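Prerneter Elgate Wireless Controller
PC / handheld dock / living room

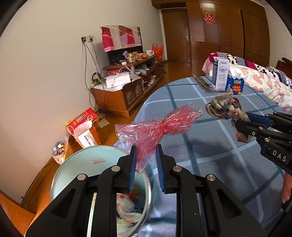
Red plastic bag over a pale-blue bin with a metal rim.

Price: $68
In stock at the Bako warehouse. Orders in before Friday noon go out the same day.

We stock the Elgate because customers kept asking for it. We're less keen on it than the maker is, so read on before you add it to the cart.

What Prerneter says
The box promises "tournament-grade response", "all-day comfort" and "zero-drift sticks". The first has no agreed meaning. The second depends on your hands. The third is a claim about the future, and we'd like to see how a well-used pair feels after a winter of racing games before we repeat it.

What we found
Keith Ruddock on our service bench has had one on his own PC since July. The sticks are good, a little stiff out of the packet, and they centre cleanly. The triggers have a short throw that suits shooters and is annoying in anything with a brake pedal. The D-pad is mushy. If fighting games are your thing, buy something else.

The two back buttons are well placed and can be remapped without software: hold the pair down, press the button you want copied, let go. We wish the rest of the setup were that simple.

The software
Prerneter's companion program, Drernis, is Windows only. It wants an account before it will let you change the stick curves, and it starts with the computer unless you tell it otherwise. You can skip it altogether and do your mapping in your game launcher, and that's what we'd suggest. Firmware updates still have to come through Drernis, though, so you may end up installing it once and then removing it.

Drernis also offers "adaptive aim profiles" for a monthly fee. We tried them over a weekend and couldn't tell them from the defaults. Ese Igwe, who plays far better than the rest of the shop, couldn't either.

Polling rate
Advertised at 2000 Hz. That figure applies with the cable plugged in. The manual doesn't give one for wireless mode, and we've asked twice. Most people won't feel the difference on a couch — but if the number is the reason you're buying, you should know which mode it belongs to.

Specifications
Connection: USB-C cable, 2.4 GHz dongle, Bluetooth
Battery: built in, 8 hours claimed (we got 7 with rumble on)
Back buttons: 2
Headphone jack: yes, works by cable and dongle, not over Bluetooth
Colour: grey
In the box: controller, dongle, cable, quick start sheet

Compatibility
Works as a standard gamepad on Windows and most Linux handhelds. Console support is listed as "planned" on the packaging. Please don't buy it on the strength of that word.

Returns
Change-of-mind returns are fine if the seal on the dongle pouch is intact. Faulty units come back to us, not to Prerneter, and we'll test them on the bench before offering a repair, a swap or your money back.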